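Leftovers and Lunch Tables: What Our Building Throws Away
Student project report, Cidstead Community College
Submitted November 18, 2025

When I started this project I thought I would be writing about recycling, and I suppose I still am, a little. But the more time I spent beside the trash cans in the Whitfield dining hall (more time than I ever expected to spend beside trash cans!), the more it became a project about lunch, and how long people get to eat it.

The question I settled on was a simple one: does a longer lunch break mean less food in the bin? Our building runs two lunch periods, and the early one is 11 minutes shorter than the late one. The food is the same, the prices are the same, and mostly the same people rotate through both depending on their classes.

I weighed the food waste from each period on 9 school days, using a hanging scale lent to me by the kitchen. Paper and packaging were pulled out first, which was slow and smelly work, and I wore out 4 pairs of gloves doing it. Liquids were left out altogether. My first try at this, back in June, had to be scrapped – I had mixed the two periods in one bag and could not untangle them afterward.

The early period threw away more on every day but one. The exception was a pizza day, when hardly anything came back from either group. Bread and whole fruit made up a good share of the rest, and I was surprised how much of the fruit had never been bitten. Several students told me they meant to take it with them and then had to run for class.

I would love to see the early break stretched a little, and a share shelf for untouched fruit by the door would cost next to nothing.

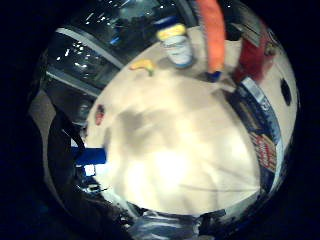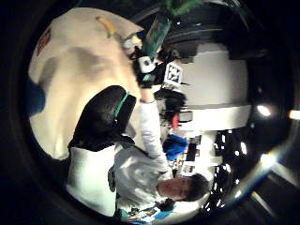
Duarte Neves read the draft and felt that I was too quick to blame the clock, given that the early period also eats before many people are properly hungry, and he would want a week with the menus swapped before asking anybody to change the schedule.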